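Thread, loop, tail: teaching the instrument tie
Speaker notes, Naheed Kakakhel
Trundgate skills day, afternoon session

Start on the title slide and wait for the back rows to settle. Say who I am and that I have taught on the Trundgate course since it was two afternoons in a seminar room. Thank Jawad Durrani for swapping slots with me.

Questions at the end, but stop me if a word isn't clear. I use "throw" for one pass of thread through the loop and "tail" for the short end. Some people were taught "free end". Same thing.

Slide 2. Why knots
Most trainees can place a stitch well before they can tie it. We went back through the assessment sheets from the last course. There were 362 attempts at a tied stitch and 69 were marked down. Of those, 50 were marked down for the knot or for the thread handling just before it. The others were a mix of bite depth and spacing, and Zeeshan Ghumman is covering those after the break, so don't get drawn into them.

Read out the wording from two of the sheets. "Tail too long, lost time." "Pulled tail through on first throw."

Slide 3. Setting the tail
Pull the thread through until the tail is short enough to reach without stretching and long enough to survive the first throw. Trainees want a number. I give them a rule instead: if you have to move the view to find the end, it's too long. If it slips out when you lay the first throw down, it was too short.

Pause here. This is where someone usually asks about barbed thread. Say we are only doing plain thread today.

Slide 4. Making the loop
Bring the long end over the jaws. The jaws stay still and the thread moves round them. Beginners do it the other way and chase the thread in circles, and the loop tightens before they are ready. Keep the jaws close to where the thread leaves the tissue.

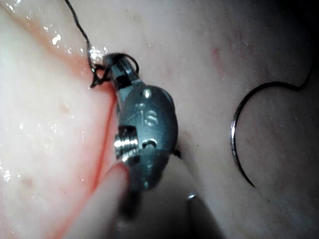 The loop needs to stay slack until the tail is in the jaws. Say this twice, it's the main point of the talk. If it tightens early it either rides down the jaws towards the joint or jumps off the tip. Point to where the loop goes over the top of the jaws and comes down the right side. Then the needle, on the tissue over to the right. Ask the room where they would put the needle while tying. Take three or four answers. What I want to hear is: somewhere I can see it, and away from the thread I'm about to pull.

Black thread on the practice pads, please. Nicanor Figueroa ordered the pale kind for the May course and half the group couldn't follow their own loops.

Slide 5. Laying it down
First throw flat. Second throw in the opposite direction, so the knot sits square. Pull evenly along the line of the knot. If both throws go the same way you have a granny and it will slide. Show the two drawings side by side and leave them up a good minute.

A double first throw helps if the edges are under tension. Don't spend long on this. Yasir Mengal has a handout.

Slide 6. Common faults
Gripping the thread hard in the middle, which damages it. Hold it near the end you will cut off.
Lifting the tissue while tightening.
Cutting the ends too close to the knot.
Losing sight of the needle during the second throw.

Slide 7. The practical
Groups of 8, one pad each. Ten minutes on loops only, no tightening. Then full knots until the bell. Tutors to watch the thread, leave the talking till after. Spare pads are in the crate by the sink, needles counted out and back in on the sheet.

If we're running late, drop slide 6 and go straight to the practical.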